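Sun 30 April

Changing the rear bumper on my old 4x4

Since October I wanted a stronger rear bumper, and this weekend I finally put it on. I chose the Susteck one in plain steel, without paint. It weighs 40 kilos, so I asked my neighbor Italo to hold one side while I started the bolts – alone I could not do it.

The old bolts were very rusty. I sprayed them on Friday evening and again in the morning, and still 2 of them broke. I had to drill them out, and this took me longer than all the rest together.

Next I must paint it before the rain comes. I will use black primer and two coats of satin, the same as on the rock sliders.

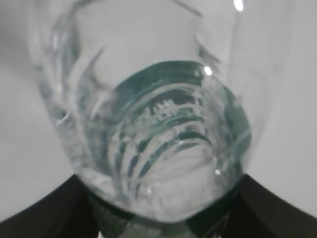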